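Two-arm picking trial compares gripper fingers at Kollwood test floor

Tabletop baskets used in place of warehouse totes for the first round

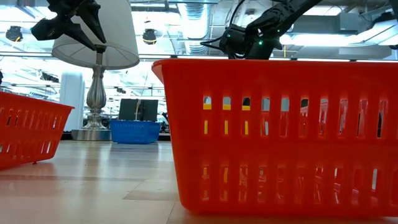 Kollwood has finished the first round of a gripper comparison on its two-arm bench, with 2100 picks logged across two finger designs. The work covers transfers from one open basket to another on a tabletop, a task the company's warehouse customers have asked for more often than single-item picking from flat trays. Results from the round were released in December, along with the pick log and the controller settings.

The two designs are a narrow finger from Koyama and a wider, padded finger from Clarneo. Both fit the same wrist mount, so the arms, cables and wrist housings stayed in place for the whole round. Each design was given the same number of picks, 1050, split evenly between the left and right arm. Fingers were changed between sessions and the closing position was reset to zero after each change.

A pick counted as good if the item left the source basket on the first attempt and was released inside the target basket. A second attempt was allowed but was scored as a miss. Items that fell on the tabletop were put back by hand, and the run went on from the next item in the list.

Across both designs there were 381 misses. The Koyama finger had 157 and the Clarneo finger had 224. The company says the gap comes almost entirely from items lying within a finger's width of the basket wall. In the middle of the basket the two designs were close to level, and the padded finger did slightly better on soft items, which it held without folding.

Wall contact was the main subject of the round. A slotted basket is harder on a gripper than a smooth-sided tote. A fingertip that slides down the inside of the wall can enter a slot, and when the arm then moves sideways the finger either drags the basket or trips the force limit. The narrow finger entered slots more often than the padded one, but it also came out more cleanly on the way up. The padded finger rarely entered a slot. It tended to stop on the rim instead, and the arm then reported a descent fault and returned to the start position.

Two changes were made to the controller partway through the round. The first lowered the descent speed for the last part of the approach. The second added a small sideways search when contact was detected above the expected height. The company reports the counts before and after the changes separately in the log, and it advises readers not to compare the first sessions with the last ones. The controller is an Erirden unit running one motion program per arm, with a shared zone over the middle of the table that only one arm may enter at a time.

The shared zone cost time. When both arms had work in the same basket, one of them waited at the edge of the zone until the other had cleared the rim. Median cycle time was longer in two-arm mode than the single-arm figures would suggest, and the wait accounts for most of the difference. A finer split of the zone, with a separate area for each half of the basket, is planned but was not ready for this round.

Camera placement was tested in a smaller way. A fixed view from the side of the table gave a clear line on the height of the gripper over the rim. It gave no useful view of the fingertips once they were below it - the basket wall is in the way, and the slots show only strips of what is inside. An overhead view showed the items but lost them when the wrist passed over. The test team ended up using the side view to confirm that the gripper had cleared the rim and the overhead view to choose the next item. Neither view was used to judge whether the grip was secure. That came from the finger position reading after closing.

Lighting caused some trouble with both views. The test floor has a lot of bright light from above, and the polished tabletop reflects it. Reflections of the baskets on the wood were picked up as objects in early sessions, and the detection area was cut back to the inside of the rim. After that change there were no further false detections outside the baskets. A matte cover for the table was considered and rejected, as customer sites are not expected to have one.

Kollwood does not name a preferred finger in its summary. For slotted containers with mixed hard items, the notes favor the narrow design with the slower approach. For soft goods they favor the padded one, with a wider margin kept from the wall. Finger wear was not measured, and the company says the number of picks was too low to say anything about it.

The next round will use the same mount and the same item list. It will add deeper containers and a shorter version of the padded finger, which Clarneo has agreed to supply. Koyama is also preparing a fingertip with a rounded outer edge, intended to ride over the slots without entering them. The Erirden controller will stay, with new firmware that lets each arm report contact force at a higher rate during descent.

The pick log lists each attempt by arm, finger design, item and result, with the fault code where there was one. Integrators who want to repeat the test can request the item list and basket dimensions from Kollwood.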